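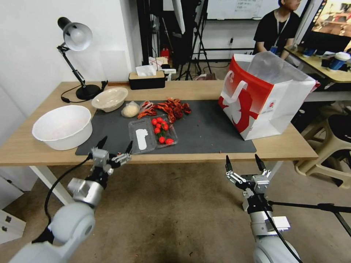
Figure 2. Cherry tomatoes in a clear plastic clamshell.

4.3 Does the package keep the fruit, or only show it?

The claim that a hinged clear container extends the life of cherry tomatoes is repeated so often in the trade literature that few papers bother to cite a source for it. When a source is given, it is usually a supplier's bulletin. We traced the claim back through 35 documents and found 3 that reported a trial of any kind. Two of these compared clamshells stored in a cooler with open baskets left at room temperature, a design that tells us something about coolers and very little about clamshells.

The Kandley trial is the exception and deserves a fair reading. Fruit from one grower was split between clear plastic clamshells (of the type in Figure 2) and shallow paperboard trays, and both were held in the same room at 90 percent relative humidity. The clamshell fruit lost less weight. It also showed more mold at the stem end, a result that appears in the table but is missing from the abstract. Later authors have quoted the abstract.

Weight loss is itself a doubtful stand-in for quality. It is cheap to measure, and that may be the main reason it is measured. A tomato can hold its water and still taste of nothing, and shoppers in the Murell survey ranked flavor well ahead of firmness when asked why they had thrown fruit away. The survey has its own problems — people were asked to recall waste from the previous December, and memory for such things is poor — but it at least asked a question that matters to the person eating the tomato.

We are also not persuaded by the argument from damage in transit. The Aguirre report credits the rigid lid with cutting bruising by roughly a third on the route to Brirkthorpe. The same shipments, however, moved to smaller cases and a new carrier in the same season, and the report makes no attempt to separate the three changes. A rigid lid may well help. The data do not show how much, and the printed figure should not be carried over into cost models, as has been done at least twice.

What remains is a modest case. Clear packaging lets a buyer check the fruit without handling it, and it stacks well. Those are selling points, and retailers are entitled to pay for them. They should be entered as selling points when the cost of the plastic is worked out, and the storage benefit should be left at zero until someone runs matched lots through the same cooler and reports the mold counts next to the weights. Section 4.4 applies this rule to the paperboard tray, where the published evidence is thinner still.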